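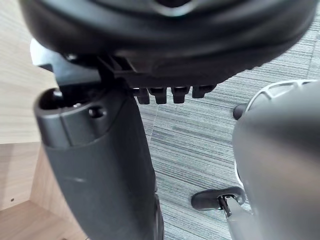

Nikley desk chair: two months in

I bought the Nikley in February, after my old chair finally gave up its foam, and I've been meaning to write this up ever since (it's 2024-04-16 now, so I've had time to get past the honeymoon stage). I edit manuscripts at home, seven hours on a normal day, and I love this thing!

It cost me 240 dollars from Santoro, which felt like a lot until the first full afternoon in it. The cushion is firm at the front and softer further back, so my legs don't go numb the way they used to. The backrest catches me right below the shoulder blades, and I can lean back to read a long chapter without sliding forward – small thing, huge difference.

I also tried the Tulska at a friend's place. It's 50 dollars cheaper and looks great, but the seat felt short to me and I kept shifting around. If you're under five foot four you may like it better than I did. 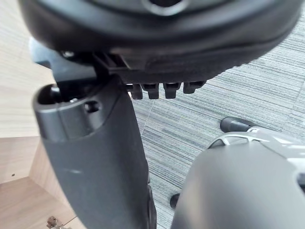
Underside of the seat, with the bracket and its four teeth

Gripes? The armrests are a bit hard on bare elbows, and the instructions are tiny. Assembly took me one evening with tea breaks. I'd buy it again tomorrow.

Pallavi Upadhyay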